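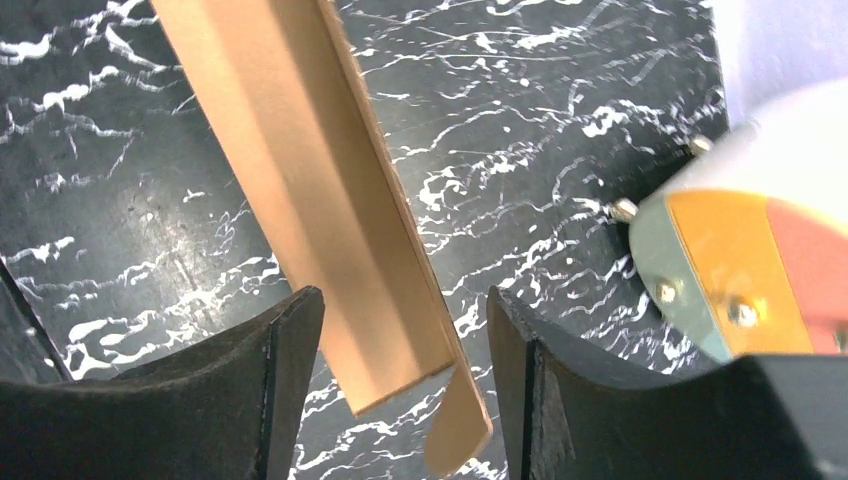 Edge protector, also called corner board or angle board, is a packing material made of paperboard which is formed into a long strip with two sides. The two sides meet in the shape of the letter L. Most strips keep the light brown color of the paper, and they are easy to notice when they lie on a dark surface, such as a black one with white marble veins. The strip is placed over the edge of a carton, a door, a table top or a stone slab before the load is tied with straps.

Production

Several layers of paper are covered with glue, pressed together and bent while the glue is still soft. The long profile is then cut to the ordered length. At the Kullalix mill in Montes, the longest standard piece is 2,000 mm and the shortest is 97 mm. The mill makes walls from 2 to 7 mm thick. Thicker walls are used mainly for heavy pallets.

Use

On a pallet, four strips usually stand upright at the corners, and more can be put along the top. They spread the pressure of the strap, so that it does not cut into the carton. The company Metix sells them in bundles of 900 pieces for furniture makers.

Disposal

Clean strips can be recycled together with other cardboard. Strips with a plastic coating are often collected separately, depending on the local rules.

See also: Strapping, Pallet, Corrugated board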